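Workshop tips: getting a gripper to pick up awkward things

Notes from the Hafstein robotics club, written up for the new students who join in October.

Start in the simulator. Our project this term, Stotus, is a two-fingered gripper that has to clear small items from a tabletop, and every grasp is tried on screen before we book time on the arm.

Pick objects that differ in shape. A cube teaches you very little after the first session. A pen is thin and rolls, and a watch with its strap fastened is a loop with a heavy lump on one side. Stand the watch on its edge for the hard version.

Open the fingers well before you move in, then line up the gap with the object. Come in slowly for the last 60 mm - most of our failed runs went wrong there. Close on the strap first and try the case later, as a rounded case slips more easily. 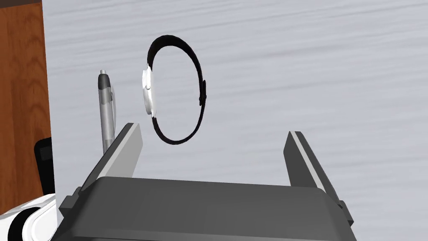 Brynhildur Snorradóttir wrote in to say that her team at Wulterow had better luck changing the friction setting than the finger position. They had left it at the default for 311 runs and blamed the approach angle the whole time. She suggests checking it before touching anything else.

We have since added that to the start-up list. The other items on it are short:

Save the starting position of every object, so a bad run can be repeated.

Change one setting at a time and write down the old value.

Run each grasp with 2 different random seeds before you call it reliable. For the Bernon round we do 1,000 runs overnight, so leave the machine plugged in and turn off sleep mode.

Keep the log files in the team folder, named by object and setting.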